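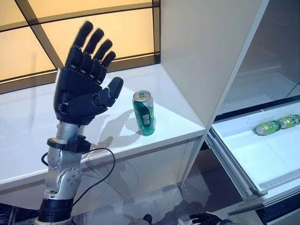

**Forum: Working Practice, Mobile Manipulation**
**Thread: Draft rule 6, household refrigerator tasks (comments open until Wednesday)**

**imciver_standards**

Members are invited to comment on the draft of rule 6, which covers the handling of sealed beverage cans by two-handed robots at a refrigerator drawer. The text proposed for adoption at the Stellia and Balo sites reads as follows:

> 6.1 The drawer shall be fully extended and at rest before either hand enters the space above it.
> 6.2 One hand shall hold the can. The other hand shall stay clear of the drawer and its rails.
> 6.3 Cables on the forearm shall be routed so that no loop can reach the drawer front.
> 6.4 The operator shall stop the run if a can is dented, leaking or dropped from any height.

Please cite the clause number in your reply.

Isla McIver

**s_bhardwaj**

I support 6.1 and 6.4 as written. My concern is with 6.2. "Stay clear" is not a measurable requirement. Two operators at Ridow read it differently last month: one parked the free hand at the robot's side, and the other left it low in front of the cabinet, under the drawer line. Both believed they were in compliance. The clause should name a parking position.

**ycsotelo**

I respectfully disagree with the previous comment. A fixed parking position will not suit every kitchen. Where the counter and the refrigerator stand close together, the free arm may have to pass near the cabinet front to reach its assigned position, and that movement introduces a risk the present wording avoids. I would prefer a minimum clearance from the drawer rails, with the position left to the operator. 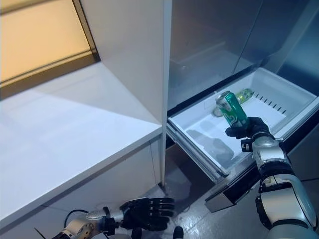 A clearance figure also has the advantage that it can be checked before the run with a gauge block. At Fitzgerald we use 85 mm, measured from the nearest fingertip to the rail with the drawer open. Our operators record it on the setup sheet along with the speed limit for the arm.

Yolanda Sotelo

**benavides_a**

Is the 85 mm taken with the fingers extended or curled? On our hands the difference is considerable, and a sheet that does not say which is of little use to an auditor.

**ycsotelo**

Extended. I accept that the sheet should say so, and ours will be corrected.

**fcowie**

On 6.3, I request stronger wording. "No loop can reach" invites a judgment by eye with the arm at rest. The cable should be checked with the arm raised and again with the arm at its lowest working point, as the slack moves considerably between the two. I would also add the edge of the countertop to the clause. A loop that clears the drawer can still catch there.

On 6.4, "from any height" is excessive. A can that rolls over on the floor of the drawer has arguably been dropped. Stopping the run each time will teach operators to ignore the rule.

Fraser Cowie

**s_bhardwaj**

I do not agree with Mr. Cowie on 6.4. Once a height is written in, operators will be estimating it during a run. The cost of a stop is small. Our restart procedure takes 2 minutes.

**fcowie**

Ours takes 6, and it requires a second person to sign. I would accept "dropped outside the drawer" as a compromise. Dents and leaks would remain covered wherever they occur.

**benavides_a**

I second the compromise. I also note that the draft is silent on cans already lying in the drawer. A held can may be pressed against one of them during placement. The speed limit in rule 4 does not address contact force at all. May I suggest a new 6.5: "Cans already in the drawer shall be inspected for damage at the end of each run."

Ansel Benavides

**imciver_standards**

Thank you for these comments. The revised draft will carry the following changes:

- 6.2: minimum clearance of 85 mm from the drawer rails, fingers extended. Mr. Bhardwaj's objection is recorded.
- 6.3: cable check at the highest and lowest working points, with the countertop edge added.
- 6.4: "dropped outside the drawer." Mr. Bhardwaj's objection is recorded here as well.
- 6.5: adopted as proposed by Mr. Benavides.

Contact force will be referred to the review of rule 4 in February.

**s_bhardwaj**

Noted. I will submit a written statement on 6.4 before the deadline.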